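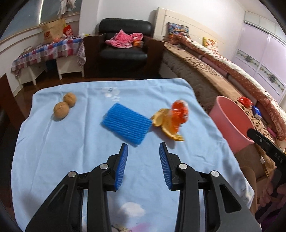

# How Do You Teach a Robot to Tidy Up?

Think about the last time you picked up a walnut. You probably didn't plan it. You saw it, your hand went out, your fingers closed just enough, and up it came. Easy!

Now try explaining that to someone who has never had a hand. How far apart should the fingers be? When do they start to close? How hard do they squeeze? You'd be talking all afternoon and you'd still leave something out.

That's the problem robot builders have. For a long time they tried to write down every little step as computer instructions. It worked well in factories, where the same part shows up in the same spot again and again. It worked badly in bedrooms and kitchens, where nothing stays in the same spot for even one day (check your own floor if you don't believe me).

So now many of them do something different. They show the robot. And then they show it again, and again, and again.

## Borrowing a robot's fingers

A robot can't learn much from watching you use your own hand, with its five bendy fingers. It helps a lot if you do the job the way the robot will have to do it. So people hold a tool called a **gripper**. It has two fingers that open and close, and you work it by its handle, a bit like using kitchen tongs. A camera rides along on the gripper and looks out over the fingers, so it sees what the robot would see.

The person picks something up, moves it and lets go. One whole try, from start to finish, is called a **demonstration**. The camera records all of it.

Look at the ribbed blue pads on the insides of those fingers. Your fingertips have ridges too! Ridges can help you hang on to slippery things.

## Why a walnut and an orange-yellow peel?

Nathalie Hoekstra plans recording sessions for a project called Pralleo, and choosing the objects is her favorite part. "I go for things that are annoying in different ways," she told me. "If it was all wooden blocks, the robot would get very good at wooden blocks."

Let's see what she means:

- **Walnuts** are round and hard. Squeeze one off center and it can shoot away.
- **A sponge** is squashy, so it changes shape as you grip it. And if it's lying at a slant, the gripper might need to turn first.
- **Citrus peel** curls up in flaps, and no two pieces of peel are ever the same.
- **A crumpled wrapper** is shiny and partly see-through. Cameras have a hard time telling where see-through things begin and end.

When two things touch, it gets harder still. Two walnuts side by side can look like one lumpy object, and the robot has to work out that there's a gap between them.

Even the tablecloth matters. A cloth with flowers or clouds printed on it is a good puzzle, and a robot has to learn that you can't pick up a printed cloud!

## How many tries does it take?

Lots. On a good day, one person on Nathalie's team records roughly 30 demonstrations before lunch. For their first tidying skill the team collected 3131 of them.

Then somebody has to check. The team threw out every recording where the camera was blocked or the person stopped halfway. They kept some fumbles, though. If you drop a walnut and pick it up again, the robot can learn how to fix a mistake.

The good recordings go into a computer program that hunts for patterns. When things look like *this*, the fingers usually do *that*. It makes a guess, compares it with what the person really did, and changes itself a tiny bit. Then it guesses again, many, many times. That part is called **training**.

## Why not use one neat, empty room?

Because robots can learn the wrong lesson! Suppose every recording was made on the same white table. The program might decide that walnuts only exist on white tables. So the team works in real rooms, with beds and armchairs and pillows and bags in the background. The light changes, the clutter changes, and the robot has to pay attention to the object.

## Try it yourself

You'll need kitchen tongs, a bowl, a friend and 9 small things that are safe to grab. Mix hard ones and squashy ones.

1. Spread the things out on a table.
2. Close one eye. (Now you have one camera!)
3. Move everything to the bowl using only the tongs.
4. Have your friend write down which ones you dropped.
5. Mix them up and go again.

Did you get better by your third turn? Which thing gave you the most trouble? Mine was a grape. It went under the fridge.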